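About Sirken

Sirken records people doing housework through robot arms, and we sell or lend those recordings to groups who train learning systems. That is the whole business. We do not build a household robot and we do not expect to have one for sale soon, whatever you may have read about the industry this year.

The company was started by Siobhán Ó Riain and Gun-woo Ko after both had spent too long cleaning up other people's data. Siobhán had been handed a set of bedroom recordings in which every blanket was the same plain blue and every bed had been pulled flat between takes. The model trained on it did very well on plain blue blankets. She still brings this up in sales meetings, which may explain some of our sales.

How we work

An operator drives two arms through a task from start to finish, and the cameras and joint readings are saved together as one example. Our bedroom set is called Skirnel. It has 1,422 recorded examples, of which 1,321 passed review. The rest are kept and labeled as rejected, with the reason, and customers can have them too. We think a data company that only shows you its good takes is telling you very little.

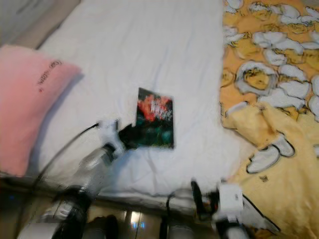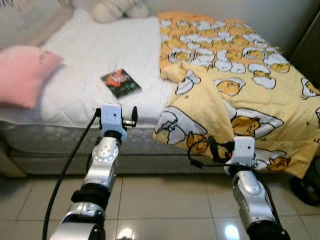 Bedroom work for Skirnel: two arms, a white sheet, a pink pillow and a printed yellow blanket.

Bedding is hard to record well. Cloth never lands the same way twice, and a small item left on a sheet can change what a sensible next move is. We use ordinary patterned bedding for this reason, and operators are told to leave the creases alone before a take.

Hsiu-ying Chiang runs the operator team. New operators practice on the arms before anything they do is saved, and she decides when that ends. Fiachra Nic Aodha handles review. Donal Ní Bhriain looks after the arms and the Geraghty rooms, where most of our home recording is done.

What we don't claim

We are often asked how many examples it takes for a robot to learn to make a bed. We don't know, and we are wary of anyone who gives you a round number. More examples help up to a point — then you are mostly paying for the same motion again. One customer got better results from 702 examples picked by hand than from the full set. We printed that in our notes even though it cost us part of an order.

We also won't quote a success rate for somebody else's model. Ask them, and ask which bedroom they tested it in.

Working with us

Samples from Skirnel are free to look at, including rejected takes. Kitchen recordings, under the name Gresasley, are open to early customers from July. There are 19 tasks on the list so far and we expect to drop a few of them. If your project needs a task we have no experience with, we will say so before we send a price.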